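Repainting the desk top, second attempt

The first attempt was in December and I did not write it up. The short version is that I rolled a gloss enamel over a top I had not degreased properly, and it came off in strips along the front edge wherever my forearms rest. I lived with that for a few months, with a placemat over the worst part, and then took the whole top back and started again.

The desk is an old office unit from the clearance at Dralaldale. Steel frame, board top, no drawers. The top was a mid-brown wood effect when I got it, and the reason for changing the color was reading small parts against it. Dark screws on brown were hard to pick up, and washers more so. I wanted something pale and flat with no pattern, and low enough in sheen that the lamp would not put a bright spot in the middle of whatever I was looking at.

Stripping

The failed enamel came away with a plastic scraper over most of the area. Where it had bonded, at the two back corners and in a band along the left side, I used a card scraper and then paper. I did not use chemical stripper. The original finish under it was thin and I did not want to find out what was holding it on.

Then degreasing, which I skipped last time. Sugar soap at the strength on the packet, left for a couple of minutes, rinsed twice with clean water, then dried overnight. In the morning I wiped it down with denatured alcohol on a white cloth. The cloth came up gray the first time and clean the second, so I stopped there.

Filling

There were four screw holes from a monitor arm and one long gouge. Two-part filler for all of them. It shrank a little in the deeper holes and needed a second pass. The gouge took longer than the holes did, mainly because I had feathered the filler too wide and then had to sand back a larger patch than the damage.

If you are doing this, put a lamp down at the level of the surface, at one end, and look along it. Overhead light hides everything. With the lamp low, the edge of the filler showed as a clear line, and I kept sanding until the line had gone.

Primer

I used the Mallis adhesion primer, in white, from Jacobs in Dironton. One coat by foam roller. It levels reasonably well but it grabs fast, and going back over it after the first minute leaves a texture like orange peel. I did exactly that in one corner and sanded it out the next day with 200 paper on a cork block. Light pressure, just enough to take the points off. Vacuum, tack cloth, done.

Paint temperature matters more than I had allowed for. The garage was cold on the first evening and the primer was still soft at bedtime. I brought the top indoors for everything after that and laid it across two trestles in the back room, with the radiator turned off so that one end would not dry ahead of the other.

Color coats

The color is a pale gray that reads as white until you put a sheet of printer paper next to it. I had considered plain white. Pauline Haslam, who used to do shopfitting, talked me out of it: a true white top shows every mark and throws a lot of light back up at you. She suggested tinting toward gray and going for the lowest sheen that could still be wiped. I think she was right on both counts, although the low sheen has a cost that I will get to.

Three coats, thinned slightly for the last one. Between coats I sanded by hand and wiped down. I poured the paint through a mesh strainer every time, including from a new can, and I would do that again. The first can had a skin on it and there were bits in the second as well.

On the final coat I rolled lengthwise only, finished each pass in the same direction, and left the room. Closing the door did more for the result than anything I did with the roller. In the first attempt I had kept coming back to look, and brought dust in with me.

Curing

The can says dry in hours, and for touching it with a finger that is accurate. Hardness is another matter. I pressed a thumbnail into the underside of a test board after a day, after three days, and after a week. There was a visible dent at one day, a faint one at three, and nothing I could find at a week. I waited another week before putting anything heavy on the top. The monitor base went on last, with felt pads under it.

Marks and cleaning

Here is the cost of the low sheen. Matte finishes burnish. Rub a patch hard enough to get a mark off and the patch ends up slightly shinier than its neighbors, which shows at a low angle. So far I have used a damp microfiber cloth and a drop of dish soap, and let it sit before wiping. Pencil comes off with a soft eraser. Coffee came off. A ring left by a can of machine oil did not come off completely, but it is behind the speaker.

I do not slide things across it. Anything with a metal base gets a pad or a mat.

Costs and time

Primer, paint, filler and paper came to 97 in total, of which 50 was the paint. I have half the second can left over and will probably put it on the shelf above. Actual work was perhaps a quarter of the elapsed time, with the rest spent waiting for things to dry.

Lighting

One thing I had not planned for is how much the surface now shows you about the lamp. On the brown top I had no idea the light was uneven. On a plain pale field, any falloff is visible as a soft gradient, brightest near the middle and grayer toward the edges, and anything standing up from it leaves a soft gray shadow nearby. I moved the lamp arm a little to the left and raised it, and swapped the bulb for one with a wider spread. It is better for reading part numbers. The gradient is still there if you look for it, and I have stopped looking for it.

Next is the edge banding, which is still brown and looks it.
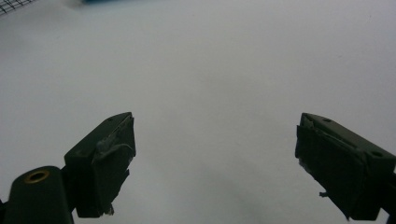

Pale gray-white, with the shading getting heavier toward the corners.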